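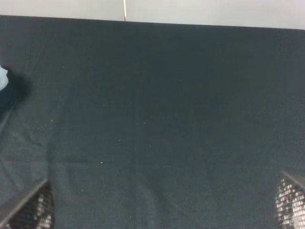

Step 1. Get the cloth down

Dark cloth over the whole tabletop, right to the back edge. Pull out the big wrinkles, leave the small ones. Lint is fine. Grippers open, parked above the cloth, nothing in them. Check the wrist camera feed now, before you record anything. Fingers should show in both bottom corners.

Step 2. Start the session

Open Nigam, pick two-arm mode, name the run. We use task name plus number, so sponge_581 and so on. Set the episode limit to 26 seconds. Longer than that and people start fiddling.

Step 3. Place the objects

One stiff, one squishy. Bottle upright, bath sponge next to it, left of center. Leave enough room between them for an open finger to come down. Move both a little every episode or the policy just memorizes the spot. Turn the sponge too, so the string loop isnt always on the same side.
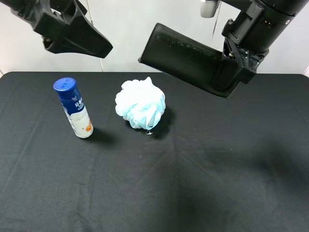
Leave the front of the cloth clear, you need it for the put-down. Same start pose every time, both arms up high, away from the objects.

Step 4. Drive it

Leader arms in hand, pedal down, go. Slow approach, straight down for the last bit. Close on the sponge untill the mesh folds in, then stop squeezing. Bottle: grab the body, not the cap. Lift, move, set down, open, back to start pose. Pedal up.

Bumped something? Trash the episode. Dont try to rescue it.

Step 5. Repeat

Do 13, take a break, do 13 more. Raimonds Šimkus wants 1000 for the full Gellari set but you can train a first try on way less. Replay a few before you upload. Look for dropped frames in the wrist view.

Updated June 2025, pedal settings are on the Leltilex page.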